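落葉の層（らくようのそう）

落葉の層とは、森林の地面をおおう落ち葉や小枝、樹皮のかけら、木の実の殻などの積み重なりのことで、リター層とも呼ばれる。秋の森を歩くと足の下でかさかさと鳴る、あのなつかしい敷物である。見た目は静かなものだが、内側では一年を通じて大小さまざまな生きものが働いており、森が自分で自分を養っていくための台所のような場所といってよい。

構造
ふつうは上から順に、葉の形がほぼそのまま残る新しい層、ちぎれて葉脈ばかりが目立つようになった層、もとの姿がわからないほど細かくなった黒っぽい層に分けられる。境目は定規で引いたようにはっきりしているわけではなく、斜面の下やくぼ地では風や雨に運ばれた葉がたまって厚くなり、尾根では薄くなりがちである。カエデやハンノキの葉は比較的早く崩れ、ブナやナラの葉はタンニンやリグニンが多いためにゆっくりと分解される。針葉樹の葉はさらに時間がかかることが多い。

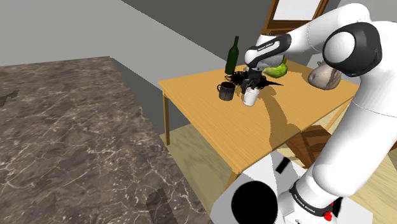

分解の過程
落ちた葉からは、まず雨水によって糖類やカリウムなどの溶けやすい成分が流れ出す。続いてトビムシ、ササラダニ、ヤスデ、ミミズといった土壌動物が葉をかじり、細かな破片や糞に変えていく。こうして表面積が増えると、菌類や細菌がいっそう取りつきやすくなる。とりわけ白色腐朽菌の仲間は、ほかの生きものが苦手とするリグニンまで分解できるので、林床ではまことに頼もしい存在である。分解の速さは気温と水分に大きく左右され、乾いた夏や凍てつく冬には滞り、暖かく湿った時期に進む。

ヴムサイドの調査
ヴムサイドの落葉樹林では、エルフリーデ・フックスとドメニカ・シュテックリが、網袋に葉を詰めて林床に置き、重さの減り方を調べる方法で長く観察を続けた。調査区は20か所で、沢沿いの湿った林から、スケデモントへ抜ける古道わきの乾いた林まで、土地の表情の違いがよく出るように選ばれている。8月に回収した袋では、沢沿いのものほど葉の傷みが進んでいたという。フックスの野帳には、袋の中で芽を出したドングリのことまで丁寧に書きとめられていて、読んでいると林の湿り気が伝わってくるようである。

役割
落葉の層は雨粒の衝撃をやわらげて土の流出を防ぎ、地温の変化を小さくし、水分の蒸発を抑える。サンショウウオやオサムシには冬越しの場を、ツグミの仲間には餌場を与える。一方で、厚く積もった葉は小さな種子の芽生えを妨げることもあり、どの植物が次に育つかにも影響を及ぼしている。

関連項目
腐植、土壌動物、菌根、落葉広葉樹林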